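Perguntas frequentes: pintura de paredes e portas interiores

Página de apoio da Nusside para quem vai repintar quartos e corredores. As respostas referem-se à gama Civus (tinta mate para paredes) e à gama Venckus (esmalte acetinado para portas, aros e rodapés). Revisão técnica: Suha Geagea.

Que creme devo escolher para um quarto com portas brancas?

Um creme claro, de subtom amarelo e baixa saturação. Os cremes com subtom rosado tendem a dar às portas brancas um aspeto acinzentado. Peça o cartão de cor em formato grande e encoste-o ao aro da porta, na vertical, à altura dos olhos. Avalie de manhã e novamente às nove da noite, com a iluminação do quarto ligada.

A parede parece mais amarela à noite. É defeito da tinta?

Não. As lâmpadas de temperatura de cor baixa deslocam os cremes para o amarelo. Se o efeito incomodar, troque primeiro a lâmpada e só depois pondere repintar. Não são aceites reclamações de cor baseadas em fotografias tiradas com luz artificial.

O teto deve levar a mesma cor?

Fica ao critério do cliente. A solução mais frequente é teto branco ou quase branco e parede creme, com a linha de corte no ângulo. Quando o ângulo é irregular, desça a cor do teto 2 cm sobre a parede e marque a linha com nível. O olho segue a linha marcada e deixa de notar a irregularidade do estuque.

Por que ordem se pinta?

Teto, paredes, aros, portas. Os rodapés ficam para o fim. Quem pinta as portas antes das paredes acaba por retocar o esmalte, e os retoques em acetinado notam-se à luz rasante.

Quantas demãos são necessárias?

Duas de Civus sobre parede já pintada em tom claro. Sobre cor escura, aplique antes o primário. Nas portas, duas de Venckus, com lixagem fina entre demãos. O intervalo mínimo entre demãos de Venckus é de 4 horas; em janeiro e fevereiro, em divisões sem aquecimento, convém deixar de um dia para o outro.

É preciso retirar a porta das dobradiças?

Para trabalho à trincha ou a rolo, não. Retire o puxador e o espelho da fechadura e proteja as dobradiças com fita. Para pistola, sim: a porta deve ser pintada na horizontal, sobre cavaletes.

Como proteger a cama se não puder sair do quarto?

Afaste-a da parede o suficiente para trabalhar de ambos os lados e cubra-a com plástico, por cima da colcha e até ao chão. Um lençol velho não serve, porque os salpicos atravessam o tecido. Nas colchas escuras ou de cor forte, o pó de lixagem é mais difícil de remover do que a tinta; aspire antes de sacudir.

Posso colar papéis ou encostar objetos à parede recém-pintada?

A tinta seca ao toque em poucas horas, mas a cura completa da Civus demora até 20 dias. Durante esse período, evite fita adesiva e massa de fixação e mantenha molduras e objetos pequenos ligeiramente afastados. Depois da cura, use fita de baixa aderência. Os objetos com base de borracha podem manchar o creme mesmo em parede curada.

O aro branco ganha riscos junto ao corredor. Como se retoca?

Limpe com detergente neutro, deixe secar, lixe apenas a zona riscada e aplique Venckus com trincha estreita, puxando até à aresta mais próxima. Parar a meio de uma face do aro deixa marca de sobreposição.

Como se limpa a moldura do aro sem estragar o acabamento?

Pano de microfibra húmido. Nos recantos da moldura, pincel seco. Não use esfregões abrasivos nem lixívia.

A Gratadora serve para remover tinta antiga das portas?

Serve para faces planas. Nas molduras, a lâmina arredonda as arestas; utilize decapante em gel e raspador de perfil. Em portas folheadas, trabalhe sempre no sentido do veio e com pressão reduzida.

Onde devo guardar a tinta que sobra?

Na lata original, bem fechada, ao abrigo do gelo. Anote na tampa a referência da cor, o lote e a divisão onde foi aplicada. Para retoques, mexa bem antes de usar e não acrescente água.

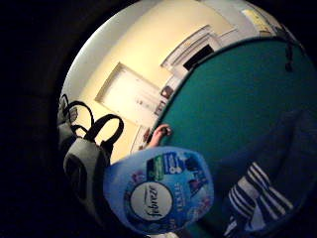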